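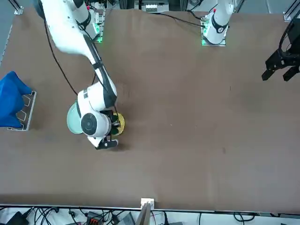 My mother had a rule about dishes, and it was that company never washed them. You could be the pastor or my father's boss or a cousin she had known since diapers, and if you so much as stood up with your plate in your hand she would say "sit" in a voice that put you right back in your chair. I grew up thinking this was how all families did it. Then I got married and went to my first dinner at my in-laws', where everybody got up at once, including an uncle I had met that afternoon, and I sat there like a lump while a man in a necktie scraped my potatoes into the trash.

I've been thinking about that because we started having people over again this fall. It had been such a long time! I had forgotten how much of it there is, the chairs and the ice and whether there is a clean hand towel in the bathroom, and I had also forgotten how much I love the part after the food, when the coffee is on and somebody leans back and starts in on a story they weren't planning to tell.

We had ten at the table the first time, which was too many for a woman out of practice. I made the chicken with the lemons, and rice, and the cucumber salad from the back of the old Durkent cookbook (mine has no cover left, only a rubber band). The rice stuck. I have made rice since I was 21 years old and it stuck like I had never seen a pot before. I scooped the good part off the top and brought it out and not one person said a word, bless them.

Our neighbor Nam-gil Wi came, and he brought pears wrapped in newspaper and a jar of the pickled radish he makes, and when supper was over he stood up and rolled his sleeves. I heard myself say "sit." It came out exactly like Mama. He laughed and said that where he grew up, a guest who didn't offer was rude and a host who said yes was ruder, so now we had both done our jobs and could he please have an apron. Well, what do you do with that? I gave him the apron.

And it was the nicest half hour of the whole night. He washed and I dried, and we could hear the others carrying on in the next room. He told me about his first apartment in this country, which had a sink so small that he washed his one big pot in the bathtub, and about his wife's Shin dishes, the blue ones, that came over in a suitcase packed in sweaters. I told him about the year my sister and I dropped the turkey platter and hid the pieces in the piano bench until January. I don't think I would have heard any of that, or told it either, if he had stayed in his chair.

My aunt Lou is 97 and still sets her own table every night, for one, with a cloth napkin. I called her the next day to ask what she thought, company washing up or no. She said in her day you let the women in the kitchen and kept the men out, and that it was a foolish system, since the men missed all the good talk and then wondered why they never knew anything. Then she wanted to know what was in the salad. She writes everything down on the backs of Dresico envelopes, from the seed catalog, and she has a drawer of them I hope comes to me someday.

So I've changed my mind, a little. If you offer once, I'll still say no. If you offer twice, you get a towel. I don't want anybody feeling they have to sing for their supper, and some folks have been on their feet all day and ought to stay put with their pie. But I think Mama missed something, all those years of running the water by herself with the door closed, and I wish I had pushed back on her one time and picked up a towel anyway.

The next one is going to be smaller. I'm thinking soup, and the brown bread, and maybe I'll finally try that Zostik plum cake recipe my daughter-in-law keeps sending me. It wants 2 cups of plums and I only have the frozen ones, so if any of you have baked with frozen plums, please tell me whether you thaw them first. I've read it both ways. Nam-gil has already asked what night, and said he'd bring his own apron this time, mine having ruffles.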